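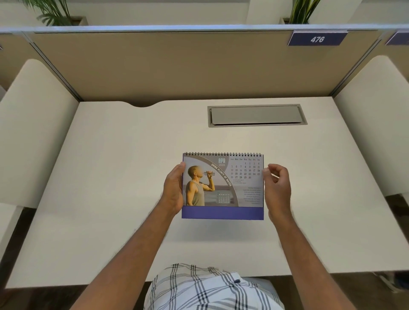
# 2026 Desk Calendar: Frequently Asked Questions

Issued by Workplace Services, Tronow. Questions not covered on this page may be sent to Gemma Inskip, Workplace Services, Room 201.

## Distribution

**Who receives a desk calendar?**

One calendar is provided to each employee with an assigned desk at the Umus and Henen offices. Employees who work from home on a permanent basis may request a copy by internal mail. A total of 3,469 calendars were ordered for 2026.

**May I have a second copy?**

Second copies are issued after the end of January, while supplies last. Department heads who need calendars for meeting rooms should send a single request for the whole department.

**My calendar arrived damaged. What should I do?**

Return it to the supply counter on your floor. Bent binding wire, missing months and pages bound out of order all qualify for replacement. Light scuffs on the base do not.

**I am moving to another desk. Does the calendar stay behind?**

No. Please pack it with your personal items. Calendars left on a vacated desk are removed when the desk is cleaned.

## Content and layout

**What is the theme of this year's calendar?**

Everyday health. Each month carries a photograph, a short slogan and a paragraph of advice. The slogan for April, for instance, is "Drink Plenty of Water," and the paragraph at the lower right of the page concerns hydration.

**On which day does the week begin?**

Weeks run from Sunday through Saturday on every page.

**Where are the holidays listed?**

Holiday notes are printed in small type beneath the date grid. They are provided for general information. A holiday appearing on the calendar is not necessarily a paid day off, and employees should consult the leave schedule published by Human Resources before making plans.

**The small type is difficult to read. Is there a larger version?**

A wall version is available on request from Chanida Meesuk in Employee Health. It contains the same text in larger print. The wall version is limited to 400 copies, and requests from employees with a vision accommodation on file are filled first.

**Does the health advice replace advice from my doctor?**

No. The monthly text is general in nature. Employees who have been told to limit fluids, or who follow a prescribed diet or exercise plan, should continue to follow those instructions.

## Use and care

**How should the pages be turned?**

Hold the calendar steady with one hand and lift the page with the other, close to the spiral binding. Bring the page all the way over before setting the calendar down. Pulling from a lower corner tends to tear the paper at the holes.

**Where should the calendar be placed?**

Any level part of the desk is suitable. Please keep it off the cable tray lid, which must remain free to open, and away from heater vents.

**May I write on it?**

Yes. Ballpoint and pencil are recommended. Do not record passwords, client names or medical details on a calendar that is visible to others.

**How do I dispose of an old calendar?**

Remove the metal binding and place the pages in the paper recycling bin. The binding goes in the mixed metals bin at the loading area. Employees at the Bogdan annex, where metals are not collected, may leave complete calendars at the front desk.

## Suggestions for next year

**Can I submit a slogan or photograph?**

Submissions open in July. Slogans may be no longer than 33 characters, including spaces. Any person shown in a photograph must sign the standard release form, available from Workplace Services.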